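Filed under: Features / Machines & Work
Print this article | E-mail to a friend

The Chore Collectors

The people selling the household robot would like you to think about the robot. I have spent a good part of this spring thinking about the bedspreads.

Before a machine can tidy a bedroom, it has to be shown a bedroom being tidied, over and over, by somebody who already knows how. That is the theory behind a growing little trade. A person takes a gripper in each hand, does a chore with the jaws in place of fingers, and the grippers record what happened. The recordings go into a learning system, and the learning system is supposed to come out the other end knowing something about bracelets and bins.

A firm called Plikari pays for this sort of work by the accepted take. Its task sheet for jewelry runs to 23 lines and manages to be vague in most of them. "Place items in container in a natural manner," says one. I have tried picking up a string of beads with a pair of kitchen tongs, and there is no natural manner.

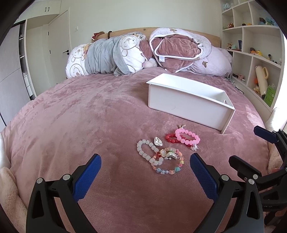 Beads are a good test, I'll give them that. A mug keeps its shape when you grab it. A bracelet slumps, slides under its neighbor, and hooks a charm on whatever is close by. Engineers call such things deformable, and for years they mostly avoided them, filming wooden blocks on gray tables instead. Moving the work into bedrooms, with soft blankets and piled-up quilts, is an honest improvement, and I don't want to sneer at it.

What I do doubt is the arithmetic. Plikari's target for this one chore is 900 takes, spread over homes in Endale and the apartment blocks out past Drillside. I asked how the number was chosen and got a paragraph about diversity of environment. I asked again and was told it matched the budget. That was the first answer I believed.

Then there is the matter of what gets thrown away. A take in which a bracelet drops may be marked as a failure and left out of the training set. So the system sees a great deal of competent handling and very little recovery, and recovery is what any of us spends half our time doing when we clean up after a child. Sorken, a smaller outfit that does the same kind of collecting, says it keeps its fumbles and labels them. It also says it can't yet show that keeping them helps. I found that more reassuring than the brochure.

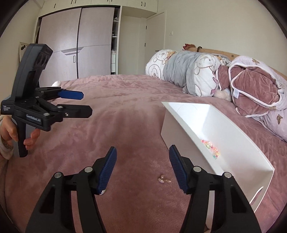

The pay is another thing the brochures skip. Collectors I spoke with were making decent money per hour of recording and none at all for setting up, resetting between takes, or waiting for files to upload. One told me she could do 6 clean takes before her wrists wanted a rest. The task sheet allows a break, unpaid, after every second batch.

And the skill being gathered is hers. How far to open the jaws, when to come in from the side, when to give up on the clasp and go for the middle of the strand: those are small judgments, made by a tired person on an ordinary weekday. She gets paid once. If the system works, the firm gets paid for years.

Will it work? Plikari promises a demonstration in October, in a home its system has never seen. I have asked for the home to be mine. So far they have offered me a video.

Posted Sunday, April 21, 2019

Reader comments (3)

tinsnips: I did some of this collecting over the winter. The reset time is the killer. You spend longer laying things out again than you do picking them up.

Marlow_R: You're too hard on them. Speech recognition was a joke once, and more data is a big part of what fixed it. Why would hands be different?

oldgrouch52: Because words don't roll under the bed, Marlow.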